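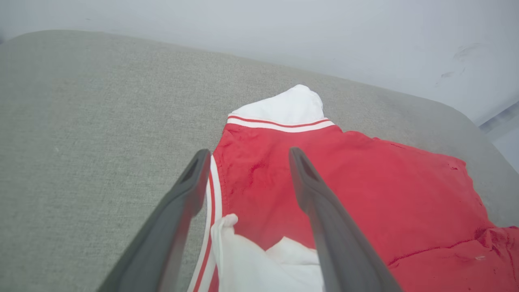

Wrong color name on red hooded jacket, label printing stops
Opened by: Doaa Hajji
Assigned to: Wajid Rind
Status: waiting for reply

Hello,
In our Clemik shop the red jacket with the white hood is listed as "Navy". I corrected the name to "Red" on 2025-10-15 and saved it. The product page is now correct, but the label file still shows the old name. Also the printing stops after 40 labels, and the order has 800.

What I tried:
Logged out and logged in again. No change.
Exported the file a second time. Same old name.
Printed only 30 labels. All of them came out, with the wrong color.

Wajid Rind:
Thank you for the details. Please open Catalog, then Variants, and press Rebuild. After this, export again. For the stop at 40, please send me the printer log.

Doaa Hajji:
I pressed Rebuild and the name is now correct in the file. The printing still stops at 40. I attached the log.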